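Do mug trees earn their space?

I've never been convinced by mug stands. Oratile swears by hers and says it freed up a whole cupboard shelf. I suspect it freed up a shelf that then filled with more mugs.

Still, the table by the shelving needed something on it besides post, so the gold one is having a trial of up to 60 days. It has a round base, an upright pole and short arms – too short, if you ask me, for anything chunky.

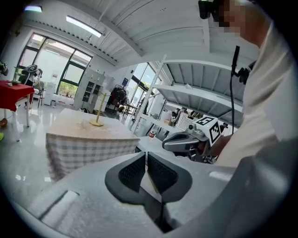

The gingham question

I was just as doubtful about the grey and white cloth. Gingham says picnic to me. The red one on the little table I can live with, and the stool still goes underneath.

The white basket on the lower shelf can stay. I've been told it will "end clutter", a claim I have heard before, usually shortly before buying another basket.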